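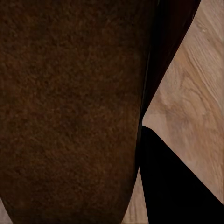 ## 4. Setting up the Trosamia for a live show

By now you should have the Trosamia mixer out of its case, plugged in and powered up at least once at home, as we went through in the last section. If you skipped that, please go back and do it in a room where nothing is at stake. A club floor half an hour before doors is a rotten place to find out which cable you left on the kitchen counter.

This section walks you through a normal evening with a band of up to four people, playing through a pair of main speakers with two monitor wedges in front of the stage. If your band is bigger, the order of the steps stays the same and you'll simply spend longer on steps 7 and 8.

### 4.1 Before you carry anything in

1. Walk the room first, with your hands empty. Find the outlets, find the door you'll load through, and ask the house which circuit feeds the stage lights. You want to be on a different one if there's any choice in the matter.

2. Pick your mixing spot. Out in the audience, a little off center, two thirds of the way back is a fine place to begin. Right up against the back wall you'll hear far more bass than anybody else does, and you'll turn it down, and then the whole room will wonder where the kick drum went.

3. Decide how the stage cable will run from the stage to your spot. Along a wall is best, even when it means using every foot you have. If it has to cross a walkway, tape it flat for the full width or lay a cable ramp over it.

> **Caution:** Never run the stage cable across a fire exit, taped down or otherwise. If the only way to your spot is through an exit path, move your spot.

### 4.2 Connecting the stage

4. Set the stage box at the back of the stage, near the drums, with its sockets facing the players. Leave a loop of slack beside it, so that a good tug on the cable doesn't pull on the connectors.

5. Make sure the mixer and both main speakers are switched off. Then plug the stage cable into the port marked STAGE on the rear of the mixer and turn the collar until it clicks. It needs a firmer hand than you might expect, especially when new.

6. Connect MAIN L and MAIN R to the speakers, and MON 1 and MON 2 to the wedges. We like to put the singer on MON 1 out of long habit, and the factory settings are laid out that way, but nothing will go wrong if you'd like it the other way around.

7. Plug in the microphones and instruments, and write down what goes where as you do it. A strip of tape along the bottom of the faders and a marker will do the job. Our own order goes drums, bass, guitars, keys, voices, from left to right. You may have learned a different one – keep it! The important part is that you use the same order every time, so your hands know where to go when the lights are down.

> **Note:** Keyboards and acoustic guitars with a pickup should go through a direct box. If you hear a steady low hum once one is connected, try the ground lift switch on the side of the box before you start swapping cables.

8. Check that phantom power is off on every channel, then turn it on only for the microphones and boxes that ask for it. The red light above the fader tells you which channels have it.

> **Caution:** Turn a channel's fader and its monitor sends all the way down before you switch phantom power on or off. The thump is hard on speakers and harder on the drummer if he has his head next to a wedge.

### 4.3 Powering up

9. Switch on in this order: mixer first, then wedges, then main speakers. At the end of the night you go backward, main speakers first and mixer last. Some people write this on a piece of tape and stick it on the mixer lid, and we'd encourage you to be one of them.

10. Wait for the screen to show READY. If it asks for the service lock code, somebody has turned the lock on. The code set at the factory is 2276, and you can change it under Menu > Setup > Lock. Do change it if the mixer lives in a shared rehearsal room.

11. Load a blank show from Menu > Shows > New, and give it the name of the venue. You'll be grateful for it the next time you play there, even if the band has changed a little since.

If the screen stays dark, check that the power lead is pushed fully home. The socket on the Trosamia is snug, and a lead that looks seated can sit a hair short of making contact. Then try a different outlet. If neither helps, go to the section on faults, where we take it more slowly.

### 4.4 Line check and gain

A line check is just a way of making sure that every plug arrives where you think it does. It isn't the sound check, and nobody needs to play a song. One person on stage and one at the mixer is plenty.

12. Keep the main faders down. Have your helper tap or speak into each microphone in turn, starting from channel 1, and watch for the meter to move on the matching channel.

13. If the meter moves on the wrong channel, swap the plugs at the stage box now. It's tempting to fix it on the screen and carry on, and you can, but you'll have forgotten by the second set.

14. Ask each player to play as loudly as they will in the show. Musicians are polite at sound check and a good deal less so with a crowd in front of them, so ask twice. Turn up the GAIN knob until the loudest notes just reach the yellow part of the meter, then bring it back a touch.

15. Once the gains are set, leave them alone if you possibly can. Every change you make to a gain changes that player's level in the wedges too, and you'll get a look from the stage.

### 4.5 Monitors

16. Start with the singer. Hold down the MON 1 button and the faders will slide to show what is going to that wedge. Bring up the voice slowly until it is comfortable for the person standing there, and ask them to sing and to talk.

17. Add whatever else they ask for, one thing at a time. If they ask for more of everything, try taking down the loudest thing instead. This works more often than you'd think.

18. If you hear a ring or a howl starting, pull that send down a little right away. Then look at where the microphone is pointing. The back of an ordinary vocal microphone should face the wedge.

19. Repeat for MON 2, then press MAIN to bring the faders back to the house mix.

> **Caution:** Check that the MAIN button is lit before you touch a fader during the show. Pushing up what you believe is the guitar in the room, and turns out to be the guitar in the singer's ears, is a mistake all of us have made here.

### 4.6 The house mix

20. Raise the main faders to the 0 mark while the band plays something steady. Bring up the voice first and build everything else underneath it. There are other ways to go about it, and plenty of fine engineers begin with the kick drum, but if you're new to this the voice is what your audience came to hear.

21. Walk the room again while they play. Go to the bar, stand in the corners, come right up to the front. Then make small changes. An empty room is brighter and more echoey than a full one, so if things sound a bit sharp during sound check, hold back before you cut too much treble.

22. Save the show with Menu > Shows > Save. Save it again at the end of sound check under a second name, so you have something to come back to.

If there is a support act on before you, save their mix as its own show as well, and switch between the two during the changeover. Mute everything before you load a show. The Trosamia will ask you whether you're sure, and this is the moment to look up and check that nobody is standing on stage with a live microphone in hand.

### 4.7 Using the Purkance recorder

The Purkance recorder is sold separately and slides into the slot on the right-hand side. It records every channel on its own track, so you can mix the evening at leisure later on.

- Fit it with the mixer switched off, label side up, and push until the latch closes.
- Use a freshly formatted card. Format it in the recorder and save yourself the grief of formatting it on a computer.
- Press and hold REC for 2 seconds. The ring turns solid red once it is recording. A blinking ring means it is waiting, and nothing is being kept.
- Press and hold STOP before you switch off, and wait for the ring to go dark. A recording that loses power halfway may be missing its last 10 minutes.

Please tell the band you're recording, and the support act too.

### 4.8 If something goes quiet during the show

Take a breath first. Most silences are a mute button. Look at these in order:

1. Is the channel muted, or is its mute group on?
2. Is the meter moving? If it is, the trouble lies after the channel, so check the fader and the MAIN assignment.
3. If the meter is still, the trouble is on stage. Mute the channel, swap the cable, unmute.
4. If it's a condenser microphone, look for the red phantom light.

Keep a spare microphone on a long cable, plugged into your last channel and left muted at the side of the stage. It costs you one channel, and some night it will save a song.

*Section revised 2020-09-05 by Prasetyo Halim. Step 8 now covers direct boxes that need phantom power, and the lock code note in step 10 has been moved here from the appendix.*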